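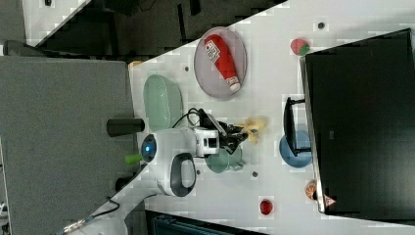

*A small green cup on a white tabletop.*

**Lusley toy exchange to open Saturdays**

December 2022 - The toy exchange on Navarro Street in Lusley will open every Saturday starting next week, after a year of running only once a month. Families can bring up to seven clean toys per visit and take home the same number. Play food, dolls and puzzles are accepted. Car seats and anything with a missing battery cover are not. 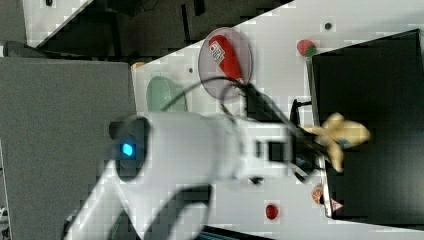 1 min read

Organizer Dirk Görtz said more than 100 families signed up over the fall, and the old schedule left long lines at the door. "People were driving 20 minutes and going home with nothing," he said.

Membership stays at $4 a year. The exchange will close for two Saturdays in March while Modik, which owns the building, replaces the heating. Toys can be dropped off at the Prornness store during that time - ask at the front counter.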